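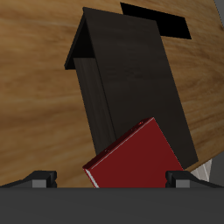

STUDENT PROJECTS / ROBOTICS

Teaching a Simulated Arm to Shelve Books by Remote Control
Final report by Selamawit Habte and Khairul Krishnan
January 17, 2018

When we picked this project we thought the hard part would be the learning. We had both read plenty about programs that copy what a person shows them, and we imagined ourselves spending the whole term tuning one of those and drinking a lot of tea. What we did instead, for most of the term, was sit at a desk with a hand controller and try to put a red book next to a black one. This report is mostly about that, and we hope it saves the next pair some trouble!

The task
Our simulator, which we named Ledesma (after the street Khairul grew up on), has a wooden table, a few books and a two-finger gripper that the operator steers from a camera looking out past the fingers. The operator takes hold of the red book, carries it over to the dark book that is standing up, and sets it down alongside. It sounds like something a small child could do, and a small child probably could, but try doing it when all you can see is the tops of two black fingers, a slice of red cover between them, and a tabletop that tilts every time you turn your wrist.

Recording the demonstrations
We recorded 301 demonstrations between us. Each one saved the position of the arm, the opening of the fingers and the camera view, at every step, up to a limit of 3000 steps. If the operator hit that limit, the run was thrown out. We also threw out any run where a book fell through the table (this happened in the first week and was entirely our own fault, as we had set the thickness of the tabletop to zero). That left 289 that we were happy to train on.

We took turns, and we found quite early that we drive very differently. Selamawit likes to come in high, stop, turn the book to match the lean of the dark one, and only then go down. Khairul does all of it at once in one long curve. Both ways work fine for a person, but mixing them gave us a model that would stop halfway, as if it were trying to please both of us, and hang there until time ran out. In the end we wrote down one agreed way of doing it, which was Selamawit's, and Khairul went back and recorded 131 of his runs again. He would like it noted that he did this without complaining – or not very much.

What made driving hard
The gripper hides a good part of whatever it is holding. With the red book between the fingers, the lower part of it disappears behind the housing, so we learned to steer by the top edge and by the upper corner, watching how close that corner came to the face of the dark book. Depth was the other trouble. With such soft, even light, a corner that nearly touches and a corner that is still well short can look very much alike, and we knocked the dark book over many times by trusting our eyes. Slowing the controller down for the last stretch helped more than anything else we tried. We also added a gentle buzz on contact, which Selamawit loved and Khairul switched off.

How the model did
The model trained on the agreed style reached the dark book dependably and usually lined up well. Letting go was its weak spot. It tended to open the fingers a little early, and looking back through our recordings we could see why: we had both picked up the habit of releasing before the book was properly settled, and the model had learned that from us very faithfully.

What we would do next
We would like to vary the lean of the dark book much more than we did, and to add a second camera off to the side. We would also have both people agree on a driving style in the first week. Our recordings and notes are in the shared folder called Nurkow, and anyone taking this on in February is very welcome to come and find us with questions.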